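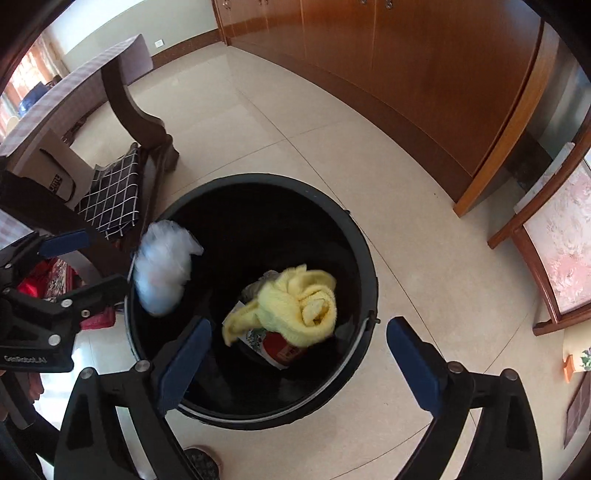
Walladska has withdrawn a batch of hand-held gripper tools from home recording work after a fault in the finger linkage caused one unit to close without a command from the operator. One person received a pinch injury to the thumb. It was treated at home and no time was lost.

The company said the unit closed while its operator was clearing household items off a floor, a routine tidying task of the type its crews record in private homes. The trigger was fully released. According to the incident summary, the fingers moved from wide open to nearly shut in less than a second and held until the battery was pulled.

Inspection traced the fault to a return spring supplied under the part name Enari. The spring is seated in a shallow groove behind the trigger and keeps it in the open position when no force is applied. In the failed unit the spring had climbed out of the groove and was resting against the trigger arm, which the position sensor read as a full pull. The motor then did what it was told.

A check of 89 units from the same delivery found 2 more with the spring partly out of place. Neither had been reported by the people using them. Both had passed the bench test, which runs each gripper through 1000 open-and-close cycles in an upright position. Mahnaz Alipour, who leads hardware testing at Walladska, said the test did not match the way the tools are held in use.

"In a house the tool points at the floor most of the day," Alipour said. "People reach down into buckets and bags and under furniture. The spring carries a side load in that position, and the bench test never applied one."

When the test was repeated with the grippers pointing downward and tilted, the first spring moved at 835 cycles. An operator on a full shift can pass that number before the afternoon break.

The control software also came in for criticism in the summary. It had no check for a trigger signal that jumps from zero to full travel in a single reading, a change too fast for a human finger. A revised version, named Pan, now treats such a jump as a sensor fault, cuts motor current and lets the fingers go slack. Pan also lowers the maximum closing force by around a third during the first moments of each grip.

Steltex, which molds the trigger housing, has agreed to deepen the groove and add a small lip on its outer side. New housings are due in August. Until then, units from the affected delivery are being kept out of use, and crews have been moved to an older model with a plain lever and no motor.

Thaddeus Lyons, the company's field safety lead, said operators had been given three interim rules for any motorized unit still in service: keep the free hand away from the fingers while the power light is on, switch off before passing the tool to someone else, and report any closing movement that was not requested, even if nothing was caught.

Lyons said the last rule was the one most often skipped – small twitches tend to be put down to a clumsy trigger finger, and the session carries on. Session logs from the affected units are now being searched for the same signal jump. The work is expected to finish before the new housings are fitted.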